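Stisville Automation Program: Progress Report, May

The open day took place as planned and drew 89 visitors, among them 14 teachers from local schools. Staff ran the tabletop handling demonstration in simulation, with the two-arm robot working at a table that held a laptop and several small objects. Josefina Espinoza of Brinero led the afternoon session and took questions.
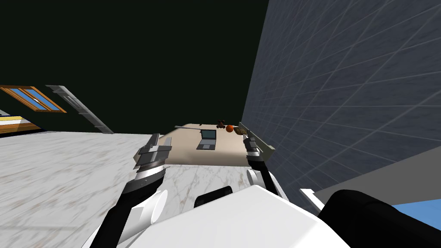
Nearly 2000 dollars of the outreach budget remains unspent. We request approval to carry it over to the second demonstration, to be held at Górecki.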